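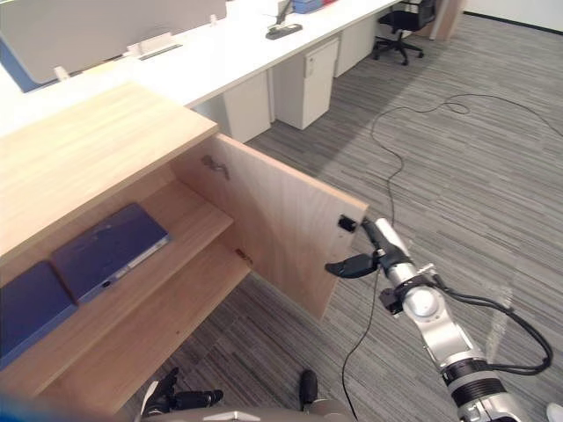
Kirsty Paewai

Lultham Two-Shelf Cabinet

The Lultham is a box with a door on it, and we have sold enough of them to stop apologizing for that. It comes in light wood with a pale, grained top, wide enough for a lamp, a plant and the mail you plan to open in December.

Inside are shelves for folders and other flat things. Dark blue folders look good in there, even scuffed ones. They can lie flat, which saves you from buying bookends, and we sell bookends, so you can see how much we care.

The door matches the rest and swings out wide on small metal hinges. A small black catch sits near its outer edge. Murray Hoani in our workshop opened and closed a sample 500 times before lunch and has asked to be moved to chairs.

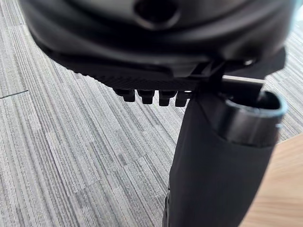 Black cylinder, ribbed or fabric-like finish. Not included with the cabinet.

Weight: 19 kg
Item number: 804
Assembly: one person, or two who get along
Delivery: 3 weeks, by Trudon, to the front door and no farther

Replacement hinges and catches are sold through Workport. Please have the item number ready, as Austra Kütt at the parts desk will ask for it before she says hello.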